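Back to the wall

I promised an update on the garden wall back in January, and then the year got away from me (it always does!). We've been in the house at Orkwood for 3 years now, and the old stone boundary at the bottom of the garden was leaning when we bought the place. I kept telling myself I'd learn to fix it properly, and this summer I finally signed up for a two-day walling course over in Curholm.
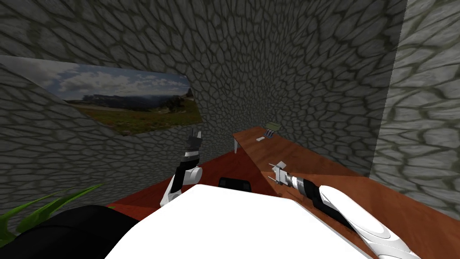

I went in thinking it would be mostly heavy lifting, and my back would agree with that, but what I remember best is the sorting. You lay all your stone out on the grass by size before you build anything, and I spent most of the first morning just wandering up and down, picking things up and putting them back again. I've moved nearly 40 feet of our own wall onto the lawn since then, and my poor family has to step around it to reach the clothesline.

The part I still argue with myself over is mortar. My grandfather used it everywhere, and I like the look of a good thick joint between rounded stones. 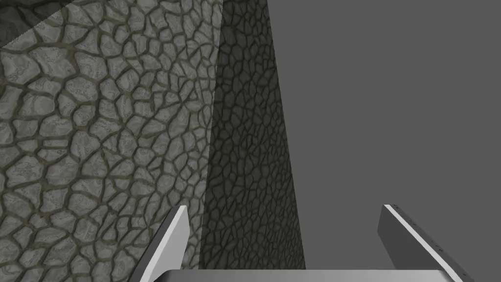 Ryota Oshima wrote in after my last post to say that he'd go with lime if I must use anything, and that I should leave it alone entirely near the tree roots. I'm leaning his way, though I haven't bought a bag of anything yet.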